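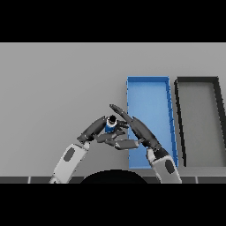
Two hands are better than one, and the sorting team at Hagedorn now has the numbers to back it up!

Regular readers will remember that the group has been teaching a two-armed humanoid to pick up small cans and drop them in the tray of the right colour. It sounds like a job for a toddler. For a robot with jointed fingers it's a real headache, because a can is smooth and round and it rolls. The first version of the controller, trained last winter, would grip nicely, swing over to the trays and then hang on for dear life, or let go far too early and send the can off across the table.

The new method is called Citska, and what I love about it is how simple the main idea is. The old controller learned the whole job in one go, from reach to release. Citska breaks the job at the moment when the second hand comes into play, and learns what happens on each side of that moment separately. The left hand learns to hold. The right hand learns to come in flat, fingers together, and be useful -- steadying the can, nudging it, or simply staying out of the way. A small piece of software on top decides when to switch from one to the other.

All the training was done in simulation, starting from 123 demonstrations that the team recorded by hand over one long stretch of headset work (sore shoulders all round, we're told). The can starts in a different spot each time, and its weight and slipperiness are changed from run to run so the controller can't get lazy.

Then came the test: 2,000 simulated runs, blue can to blue tray, with the black tray sitting right beside it as a temptation. The old controller dropped the can in 4 runs out of every ten. Citska cut that to fewer than one in ten, and it hardly ever chose the wrong tray. Even better, when a grip started to slip, the right hand would quite often come across and catch it. There wasn't a single catch in the demonstrations, so that behaviour came out of the training itself, and there was a fair bit of cheering in the lab over it.

There is plenty left to do. Letting go is still the weak spot, especially near the rim of the tray, where a finger can catch on the edge. The team is also honest that a simulated can is kinder than a real one. The real arms at our Flornham site are being fitted with new fingertip pads, and the first trials there should start before the end of May.

The group will show the full set of runs at the Jeturstead open afternoon on 05/01/2018, with time for questions afterwards. Bring a colleague -- the slow-motion replays of the catches are worth the trip.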